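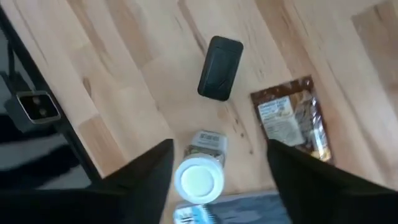
The Long Table at Josgate
Photos and captions by Bello Okafor
Posted Feb 8, 2024

The break room at Josgate got a new tabletop in January. The old one was a laminate sheet on a steel base, and it had swelled along one side from years of coffee and wet umbrellas. We kept the base and put a butcher-block top on it. The gallery covers the old table, the boards, the sanding and oiling, and then the room in use. Click any photo for the larger size. Captions run in order from the start of the job.

BEFORE

The old top, window side. The edge banding had been glued back on at least twice and taped once.

Underside of the same edge. The core had gone soft enough to push a thumbnail into.

Steel base with the top off. Four legs, two rails, a crossbar in the middle. The paint is scratched but the welds are good, so we left it alone except for new feet.

Foot caps, old and new. The old ones were worn through on one side, which explains the scratches by the sink.

The room with no table in it. People ate standing at the counter for most of two weeks, or went out to their cars.

Old top leaning in the hallway, waiting for the truck. Somebody had written a lunch order on the underside in pencil. We didn't find out when.

THE BOARDS

The yard at Baumgart, on the road out toward Olten. They keep the short stock and seconds in a shed at the back, and that's where the wood for the new top came from.

Stack of strips after sorting. Baumgart sells these by the bundle with the colors mixed. We had a quote of 700 dollars for a finished top in one even color and decided against it.

Receipt, taped to the shop wall. The strips came to 169 dollars with the clamps rented separately.

Laying out the strips dry on sawhorses. We moved the pale ones and the honey-colored ones around for a while and then stopped fussing with it. A few that were close to orange got split up so they wouldn't all land next to each other.

Knots. Any that were loose went in the scrap bin. The tight ones stayed.

A darker piece, more red than the rest. There was some discussion about leaving it out. It stayed in, and people now use it to say where they left things, as in "your keys are by the red bit."

GLUE-UP

Three sections, glued on separate days. The full width in one go would have been too much to line up before the glue grabbed.

Clamps alternating over and under. Wax paper between the pipes and the wood – without it the iron leaves a black mark wherever glue touches it.

Squeeze-out along a seam, after it turned rubbery. A putty knife takes it off in strips at that stage. Leave it overnight and you need a scraper.

Section one out of the clamps. There was a slight cup to it, which came out when it was screwed down.

Joining the last two sections. One seam didn't close at the far end on the first try. We took the clamps off, planed the edge, and did it again.

Finished panel, 28 inches across. The old top was wider. With the narrower one you can open the fridge all the way while somebody is sitting at that end.

SANDING AND OIL

Belt sander on the first pass, across the seams at an angle. Then the orbital with three grits. The dust got into the copier room even with the door shut and a towel along the bottom of it.

Rounding the corners with a router. The first corner has a bigger radius than the other three. It's the one facing the wall.

First coat of Cilton oil, half the panel done. The dry half is on the left. All the differences between strips show up more once the oil goes on, and so do the streaks in the grain.

Wiping off after 45 minutes. The can says you can go longer, but it was cold in the shop and we didn't want to find out how tacky it would get.

Rags laid flat on the concrete outside to dry. Don't ball them up in a trash can. Oily rags can heat up by themselves and catch fire.

Third coat, next morning. We did the underside as well, two coats there.

Small dents from a dropped clamp. Steamed with a wet cloth and an iron, then sanded by hand. Two came up fully and the third mostly did.

MOVING IN

Carrying the panel through the side door. It had to go up on edge to get past the vending machine.

Fastening to the base. The holes in the rails are slotted, so the top can move a little with the seasons. The screws go in snug and then back off a quarter turn.

New feet on, level on the top. There is still a small dip in the floor near the sink. One foot is screwed out farther than the others to make up for it.

Cleared off and wiped down on the first morning. It lasted until the ten o'clock break.

IN USE

Lunch, first day. The usual people in the usual seats, a little closer together than before.

Snack end. Bags tend to collect at the end nearest the door, some clipped shut and some rolled over. If a bag has a label with your name on it, people will mostly leave it alone.

Phones and wallets. Almost everybody puts these down flat on the wood as soon as they sit. The lost-and-found box has moved to the shelf over the microwave, so check there before you turn your coat inside out.

Cups without coasters. The oil handles a ring if it's wiped up the same day. There are cork coasters in the top drawer next to the forks.

Dark specks near the middle, from close up. Some of these are in the wood and have been there from the start. Others are newer and look like coffee. We haven't tried to get them out.

A card game that ran over into the afternoon. The scores are on the back of a paper bag, which is still up on the refrigerator.

Sorting the mail on the long side. The old table had a tray screwed to it for this. We left the tray off and nobody has asked for it back.

Winter light at four in the afternoon. The seams look deeper than they are with the sun that low. You can run a hand across and not feel them.

CARE

Daily wipe. Damp cloth, then a dry one. No spray cleaner and no scouring pads.

The crumb brush, on its hook. It goes back on the hook.

Touch-up kit under the sink: what's left of the Cilton can, a sanding block, a few clean rags in a bag, gloves. If you sand a spot, go with the strips and feather it out past the mark. Oil it at the end of the day so it can sit overnight, and leave a note on the table so that people know to keep their sleeves off it.

Hot pan marks. We don't have any so far. The trivets are on the wall by the stove, and two more are in the drawer with the coasters.

A strip from the scrap bin with oil on one half and a vinegar stain on the other. It's kept on the windowsill for trying things out on first. Use that before you try anything on the table.

The yearly oiling is set for January, when the building is quiet. It takes one evening for two people, plus the night to dry.

ODDS AND ENDS

Leftover strips, tied up with string. One bundle has become a shelf for the coffee cans. The rest are free to anyone in the building. They're behind the shop door.

Cutting board made from offcuts, a bit out of square. It lives beside the toaster and gets the same oil as the table.

The base of the sawhorse that broke during the glue-up. It has been repaired with a piece of the same wood and is stronger than the other one now.

The shop floor after sweeping. There is still glue on it in the shape of the clamps.

Larger files are available if you want to print any of these. Leave a note in my mailbox with the caption and the size, and allow a few days. I also have more photos from the Baumgart yard that didn't fit the page, mostly stacks and end grain. Those will go up separately when I've sorted them.

– B. Okafor

Previous gallery: Bench room shelves
Next gallery: Loading dock, first snow
Back to all galleries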